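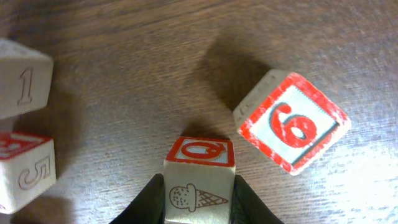 Pale wooden blocks on a dark brown tabletop.

How to remove white water marks and dull spots from a wooden table
by Lucero Tello
Feb 19, 2019

Almost every family table has at least one white ring. Somebody puts down a glass, the phone rings, and after one hour the mark is there. In my house the table is used for meals, for homework and for toys, so I have had much practice with this problem. The method I write here I learned from Nayeli Mosquera, who repaired furniture in Usuga for many years, and I changed only small things.

First, look at the color of the mark. A white or cloudy mark is moisture inside the finish, and you can usually remove it at home. A black mark means that the water reached the wood itself. For a black mark this page will not help you, and you should ask a professional.

What you need

Two soft cotton cloths without buttons or seams
A clothes iron with the steam turned off and the water tank empty
Mineral oil, a small bottle
Paste wax for furniture, clear or dark according to your wood
Very fine steel wool (number 0000), only for difficult marks

Step 1. Clean the table

Wipe the whole top with a cloth that is damp, well squeezed. Dry it immediately with the other cloth. Crumbs are the enemy in this work, they make scratches when you rub. Then wait 20 minutes before you continue.

Step 2. Try the warm iron

Put the dry cotton cloth, folded one time, over the mark. Set the iron to the lowest heat. Touch the cloth with the iron for 3 seconds, lift the iron, lift the cloth and look. Repeat until the mark becomes weaker. I needed roughly ten touches for a ring from a soup bowl. Do not leave the iron standing on the cloth, also not for a moment, and stop if the surface feels sticky.

Step 3. Oil during the night

If a shadow of the mark is still there, put a few drops of mineral oil on it and spread them with your finger. Leave it until the morning and wipe it well. For some old finishes this step alone is enough.

Step 4. Steel wool, with patience

Use this only when the steps before did not work. Put oil on the steel wool and rub very lightly, always in the direction of the grain. Never make circles. After five or six strokes, wipe and look again. The place will become a little dull, this is normal and the wax will correct it.

Step 5. Wax the full top

Do not wax only the repaired place, or you will see a shiny island in certain light. Take a small quantity of wax, rub it along the grain, wait until it looks cloudy, and polish with a clean cloth. Check your work from a low angle near a window - from above, many dull spots are hidden.

Some questions I received

A reader in Grikmont asked if toothpaste works. It can work, but it is abrasive and it leaves white paste in the grain of dark wood. I do not use it anymore.

Another reader has a table finished only with oil. In this case skip the iron, and begin with step 3.

Please test everything first under the table or on the inside of a leg.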